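Home Kits Arms & Grippers Classroom Spares Support

Clultside / Classroom / Tomar Club Pack

Tomar Club Pack: arm, gripper and grocery task set

4 min read

Small arm for school clubs and competition teams. Two-finger gripper, wrist camera, clamp mount, task set. Ships as one carton plus a flat box for the mats. Power brick is in the lid foam, people miss it and email us.

Built with the Pirkus after-school club, who had the first ones and were not gentle. Most of the changes since then came off their snag list. Longer cable. Quieter elbow. A stop button you can reach from either side of the table.

What's in the pack

Tomar arm with base clamp
Two-finger gripper, black, long tips fitted
Wrist camera with cable clips
Stop button on a lead
Spare fingertips, 6
Table mat, plain
Task cards for the grocery round
Hex keys (yes the small one too)

Not in the pack: laptop, groceries, paper bags. Use your own. Any plain kraft bag will do, and the cheap ones are fine for practice.

The grocery round

This is the one most clubs start with. Same layout as the Parness schools challenge, bagging section. Items on the table, bags standing up, team gets 9 minutes to teach, tune and run. Bag has to stay standing. Dropped items can be picked up again by the arm but not by hand.

Bags are harder than they look. Paper buckles, the front creases, the side folds in and next run it's a different shape. Teams that tune on a fresh bag all month tend to get a shock. Rotate your bags. Keep the crumpled ones. 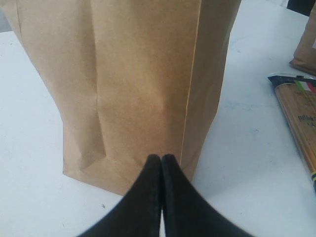 Long thin packs next. Spaghetti is the usual choice, and it's a good one for wrist angle: come in across the pack, close slow, lift level. Grab it near one end and it swings. Cans and boxes are easier so leave those for new members.

Fingers: the long tips reach well but check them every session. If the tips don't meet evenly when closed, rerun the zero routine from the menu befor anything else. Swap takes a couple of minutes with the middle hex key. Don't overtighten, the thread is plastic.

Camera: runs at the wrist and sees the fingers as well as the work. Leave it like that. Students who tilt it up to get the fingers out of view lose sight of the grip point and then wonder why they miss.

Table: something pale and not shiny. Wipe it down. Clamp fits most school benches, not the ones with a deep lip.

Recording runs

Hand-guide mode plus record. Each run saves as one file with the camera view and joint positions. Roughly 200 good runs is where the Pirkus teams saw bagging settle down, fewer for boxes. Name your files properly. "test final new 2" helps no one in March.

Group size

Up to six students per arm works. One guiding, one on the stop button, the others on setup and notes. Swap roles between runs or the loud one drives all afternoon.

Before you order

Software updates are free for club accounts. Replacment tips sold in pairs, see Spares. School purchase orders accepted, put the club name on it please. Lead time is longer before competition season so order early.

Shares 9 Comments 2

Back to Classroom Next: Tomar Spares Contact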